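The Pause Before the Drawer

Gwenaël Bodin keeps a kitchen timer next to his keyboard. When he changes something in the planner, he starts the timer and waits for the two arms to do something stupid. If it rings and they have not, he goes for coffee.

Bodin writes control software at Toltel, a small company on the upper floor of an old print works in Kevcombe. The program he has worked on for two years is called Selent. It decides which arm should move, when, and how close it may come to the other one. It does not decide what the task is. That part comes from a learned model, which was trained by his colleagues, and which Bodin speaks of like a neighbor who is friendly but parks badly.

"The model gives me a wish," he told me. "I must make from it a movement which does not break the table."

The wishes arrive 15 times per second. Each one is a short list of positions for both arms. Between two wishes the motors need many more values, and Selent has to fill them in. In the first version it simply drew a line from one position to the next. The arms obeyed, but they trembled, and near a drawer handle the trembling was enough to lose it.

So the team changed the method. Now Selent looks at several wishes together, throws away those which are already too old, and bends the path softly into the new ones. The delay between the camera image and the motor is measured all the time. On the day of my visit it was 34 milliseconds on Bodin's screen, and he was not fully happy with it.

The harder question is the view. A camera above the table knows where everything is, but an arm can hide the thing it is reaching for. A camera at the wrist sees the last centimeters very well and has no idea about the rest. Selent receives both, and they do not always agree. When they disagree by more than a small limit, the arms slow down. Bodin calls this the pause. Visitors think the program has crashed.

For a long time the pause came too often. An engineer named Perron, who has since moved to the perception side, found the cause after going through 700 recorded runs: the clocks of the cameras were drifting apart. Each picture was correct, but they did not belong to the same moment. The repair took one afternoon. To find it had taken most of the spring.
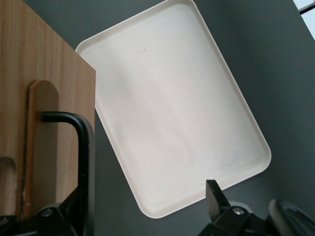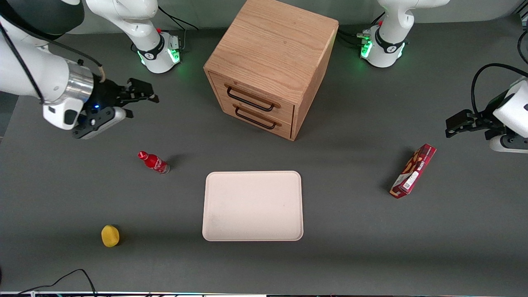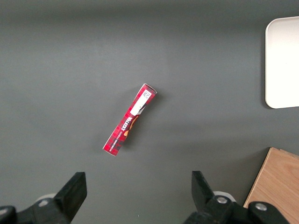
The table from the wrist, from the fixed camera, and from the wrist again.

Issue 34 | Page 15

What remains is the part that Bodin likes best, the rules for two arms in one space. Each arm reserves a piece of air before it enters. If the other arm has already reserved it, the second one must wait or find a longer way. In July the team will try a version where the arms can also give a reservation back in the middle of a movement. On paper this saves time. In the simulator it sometimes makes both arms polite forever, each one giving way to the other, and Bodin has to stop the run by hand.

He showed me one of these runs. We watched it for a while, and then the timer rang.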